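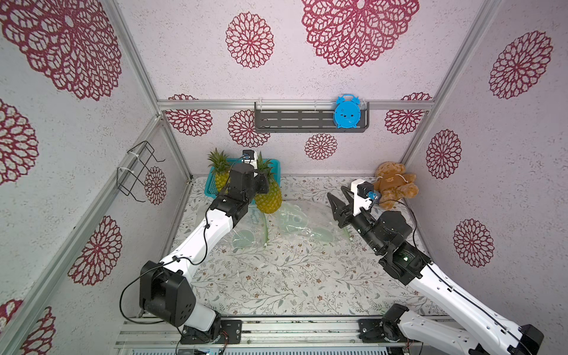 Does a whole pineapple become sweeter if I leave it in the kitchen for a week?

It becomes softer and the skin turns more yellow, but the sugar stays almost the same as on the day it was cut from the plant.

Last updated: Saturday, April 20, 2024

harach_kitchen wrote:
I ask this because I bought two pineapples at the Brellus supermarket and I have opened only one. It was quite sour near the top. My mother in Harach always kept them on the cupboard until the whole house smelled of them, and in my memory they were very sweet. Should I wait with the second one or cut it today?

mildred_oats wrote:
Cut it today. A pineapple is not like a banana. It has no starch to turn into sugar, so what you buy is what you get. If you wait, you only risk brown places inside.

S. Yoshida wrote:
I agree with the first part, but I would not say that waiting has no effect. After two or three days at room temperature the fruit tastes less sharp to me, and my wife says the same. It can be that the acid goes down a little, or that the juice is more evenly spread. I do not know the chemistry. For a sour fruit I would wait until Monday.

mildred_oats wrote:
With respect, I think that is mostly the smell. The smell gets stronger and we believe the fruit is sweeter. I kept one for 7 days last August and it was already fermenting at the bottom.

harach_kitchen wrote:
What about turning it upside down? I have read that the sugar is in the bottom and runs to the top.

S. Yoshida wrote:
I did this many times when I worked at the Shibata fruit counter in Zumwood. The bottom is indeed sweeter, this part is true, but I never tasted a difference after one night on the head. It is also not easy to make it stand! I would mix the pieces from top and bottom in one bowl instead, and then every person gets some of both.

Where you keep it matters more. It needs air and it should not stay in a closed plastic bag, otherwise mould comes at the base. An open basket with holes is good, on a cool floor or shelf away from the sun.
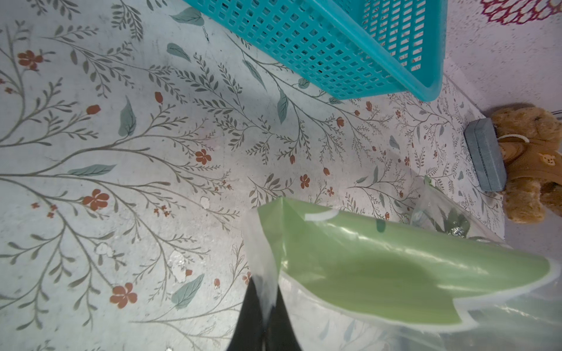
Turquoise basket on the flowered floor.

tante_ruth wrote:
I keep mine in the fridge from the first day and nobody in my family has complained. Whole, in the vegetable drawer.

mildred_oats wrote:
For a whole fruit I find the fridge too cold, the flesh can become dull and watery. For cut pieces it is necessary, of course. Use a closed box and eat them within 3 days.

tante_ruth wrote:
Mine was never watery. Maybe your fridge is set colder than mine.

harach_kitchen wrote:
Thank you to all. I have cut the second one now. After peeling and taking out the core I had roughly 385 grams of good pieces, less than I expected. It is sweeter than the first, so perhaps I was only unlucky. Can I cook the sour pieces with a bit of sugar, or do they become too soft for a cake?

S. Yoshida wrote:
They stay firm enough if you cook them for a short time in a wide pan. Let the juice reduce before you put them on the dough.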